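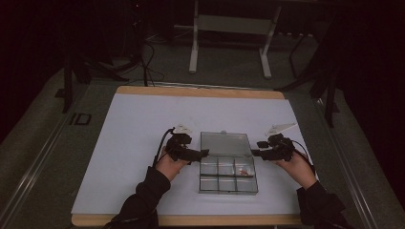

Bilthorpe says its sorting arm passed 1,554 trials before April. I'd like to know what counted as a pass. At the Ellery plant the arm shut a lid on a worker's fingers, and the report calls it a "contact event." It was a pinch, and the stop took 5 seconds – long enough to hurt.

The fix is more human demonstrations, 26 of them. Maybe that helps. But a person teaching a robot feels trouble coming and slows down. I doubt the recording keeps that. Ellery should leave the arm off until the stop is fixed.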